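Speaker notes: Props tables and cue discipline in small-venue drama
Talk to the autumn training day, October
Speaker: Humaira Zaidi, stage management, Palacios Players

SLIDE 1. Title
Introduce self. Slides will be circulated afterwards. Questions at the end, except on terminology, which can be raised as we go.

SLIDE 2. Scope
Running props only. Set dressing and costume props are covered in Jana Heitmann's session after lunch. All timings refer to one-act festival plays with a running time of 40 minutes or less and a shared wing.

SLIDE 3. The problem
Festival get-in is 30 minutes in most halls we visit. Props are set during that time, often by someone who has not seen the final run. Our production of "The Denovgate Letters" had 41 running props, of which two were missed at the first festival. Both were on the list. Neither had a position written against it.

SLIDE 4. Marking out
Divide the table with tape before anything goes on it. One cell per prop, or per group if the group travels together. Write the name of the prop in the cell, not the name of the actor. Casts change between rounds. Leave one cell blank at each end for late additions.
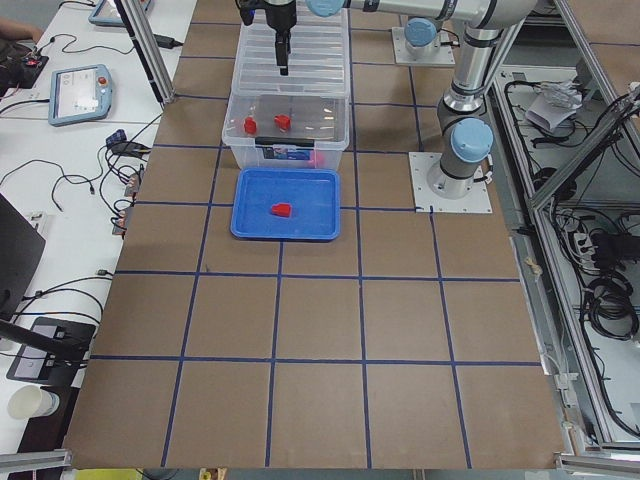

Slide 4: tabletop divided into cells with dark blue tape.

Tape contrast matters more than tape width. Test it under the blue working light, not under the house lights. Remove it on the same day; adhesive left over a weekend will lift varnish, and halls do charge for this.

SLIDE 5. The list
Columns: item, start position, who takes it, page, return position. Return position is the one usually left out. Gonzalo Marín's version adds a column for act; for a one-act play this can be dropped. Print at a size that can be read at arm's length.

SLIDE 6. Checks
First check at the half. Second check at beginners. The person who set the table does not carry out the second check. Tick on paper. Do not accept "it was there earlier".

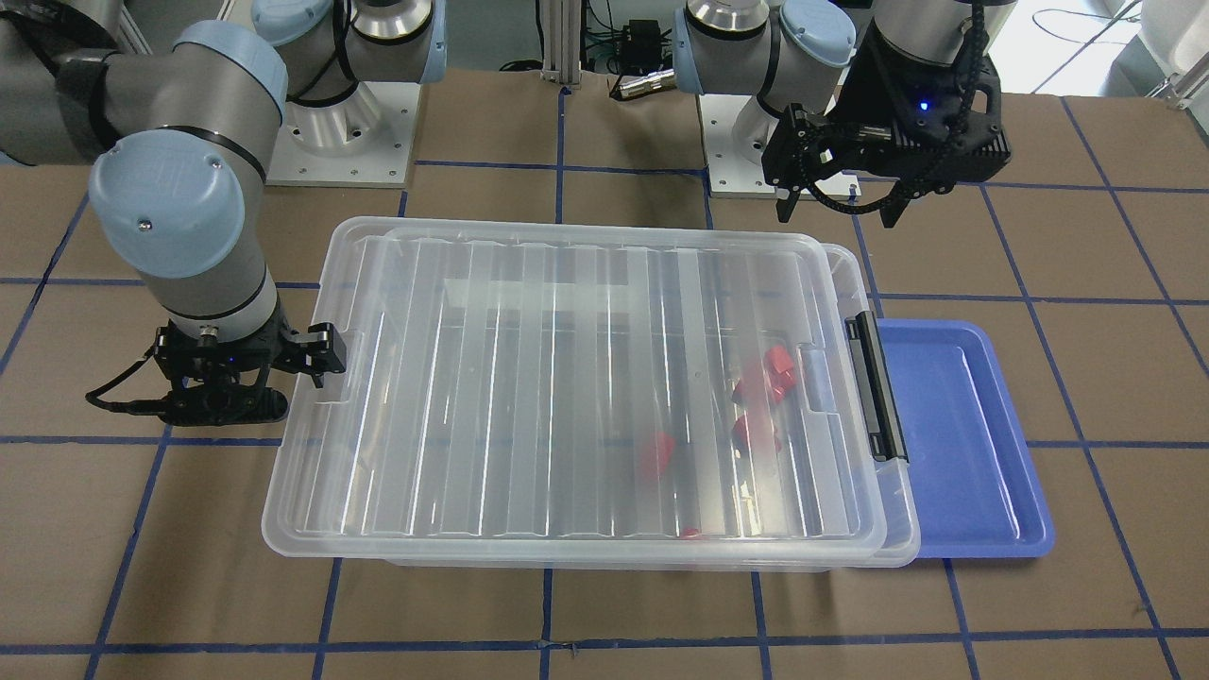 Slide 6: clear plastic storage bin on the table.

Consumables (food, letters that are torn, matches) are counted for the whole run and packed separately. Matches and candles require the hall's written permission. Ask for this when booking.

SLIDE 7. Cues involving props
A prop that triggers a sound or lighting cue is marked in the prompt book in the same colour as the cue. Example from Candela Villanueva's book: the telephone in scene 2. Standby is given when the actor collects the prop, go when it is set down.

SLIDE 8. Strike
Reverse of the list, working from the return column. Anything absent is noted before the van is loaded.

SLIDE 9. Further material
Blank list and sample prompt page: ask Cheuk-hei Mok at the desk.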